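About Villanueva Sourdough School

Hi, and come on in! I teach people to bake bread in my own kitchen, and I've been doing it for five years now.
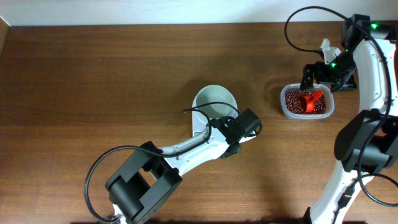 I came to bread the slow way. I worked at a print shop called Drarken for most of my twenties, and I'd bake on my days off and bring the loaves in. Some of them were bricks. One was so sour that it sat by the coffee maker until closing and went home with me again. But people kept asking how I did it, so I started having a couple of them over, and then their sisters and neighbors wanted to come too (my kitchen is not large), and at some point I was running a school.

The name comes from the street, by the way. I get mail addressed to Chef Villanueva and I've stopped correcting it.

Classes are small. The most I'll take is five people, and I like it best with two or three, when there's time to talk. We start with flour, water and salt and a starter that I've kept going since the Drarken days. You'll mix, fold and shape your own dough, and while it rests I'll bake off one I made the night before so we have something to eat. Bring butter if you're fussy about butter. I am.

You don't need any experience at all. You don't need a stand mixer either, I sold mine! A big bowl, a kitchen scale and an oven that gets properly hot will do you fine at home. My basic loaf uses 800 grams of flour and makes two rounds, one for you and one to give away or freeze. The flour I like is a stone-ground wheat from Nement, a little mill up the valley, and I usually have spare bags if you want to buy one.

There's also Riltero, my rye weekend, which runs in June. It's named after a dark, sticky loaf I made up by mistake when I misread my own handwriting on a recipe card. It takes two days, it's a bit messy, and the people who come tend to come back the next year. If rye has beaten you before, that's the one I'd pick.

Everyone goes home with a jar of starter and a sheet of notes. If yours dies, write to me and I'll give you more. I've replaced some 20 jars so far and a few of those were for the same person, so please don't be shy about it.

New class dates went up on March 6, 2026, and the sign-up form is on the Classes page. For gluten questions, gift cards or anything else, use the Contact page. I answer in the evenings, once the dough is in the fridge.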